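Prasura and Lustitz widen clothes-handling data project, 416 garments now in the set

For immediate release – January

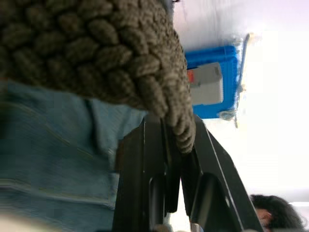
Prasura, which builds software for laundry and resale sorting sites, said today it has extended its work with Lustitz to record people guiding grippers through everyday jobs with clothes. Picking up. Turning right side out. Folding, stacking, putting in the bin. The recordings go into a learning system called Grendis, which Prasura plans to try on a working line later in the year.

The project started small, 2 stations in a back corner of the Lustitz sorting hall. It now has 10. Operators work in short sessions and do each job their own way. No script for how to fold a sweater, on purpose.

"We had plenty of T-shirts early on. Too many T-shirts," said Inmaculada Calvo, who runs data collection at Prasura. "Then a heavy knit comes down the line and the system has no idea. It sags, it catches, it hangs over things. So we went and got knits. And denim, because denim is stiff and has seams and does what it wants."

The set covers 416 garments so far, most of them from Lustitz's own intake. Sweaters, jeans, kids' clothes, scarves, a lot of odd socks. Each one is handled many times by different operators and from different starting piles. Wrist cameras record what the gripper sees close up. Motion blur, glare and people walking by all stay in. Only recordings with a camera fault or a missing joint log are thrown out.

Failed grabs are kept too and marked as such. Calvo said these were thrown away in the first weeks, wich she now calls a mistake. "A dropped sleeve and a second try, thats good material. We lost a bunch of it."

Prasura has logged some 770 hours to date. The next round adds mixed piles – knit on top of denim, wet towels, items tangled at the cuff – and a second site at Rocha, where the light is different and the tables are lower. Operators there start training this month. Pay and session lengths match the Lustitz site.

Everyone who works at or near a station signs a consent form before recording. Faces are blurred before any footage leaves the building, and staff can ask to have a session removed.

Results from the first Grendis trial will be shared with partner sites when ready. No date set. A small part of the set will be opened to university groups on request, terms still being worked out.

Sorting sites interested in hosting a station can write to the Prasura press desk, attention Inmaculada Calvo. Please include floor space, shift hours and the kinds of garments handled. Site visits mornings only.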